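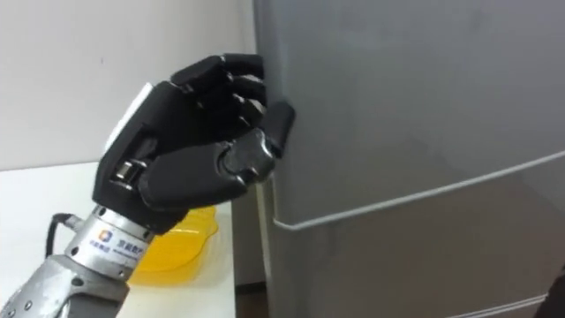
The big grey fridge and the yellow tray on the table next to it.

I'd been looking forward to the Skunddale open day since June, and the kitchen room was the best bit by miles! Peadar Costello showed up to 20 of us round at a time, and he clearly loves a well-kept fridge as much as I do.

It's a two-door model, silver-grey, standing in the middle of a lovely light parquet floor - I want that floor. The talk was all about putting fruit away, and I came home with a page of notes.
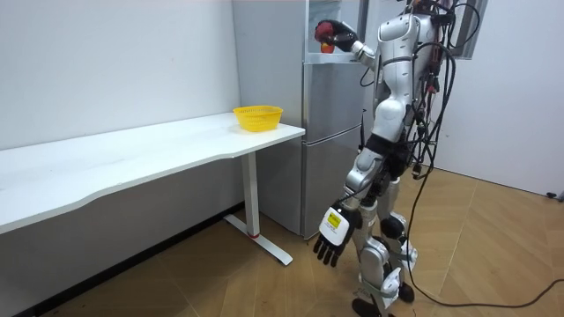
Apples go up in the top compartment at Skunddale, on a clear shelf, and Peadar likes them well apart from the bananas. I've always kept mine in a bowl (and lost half of them by Friday), so I'm trying his way this week. Tea and flapjacks afterwards in the Buckley room - get there early for those.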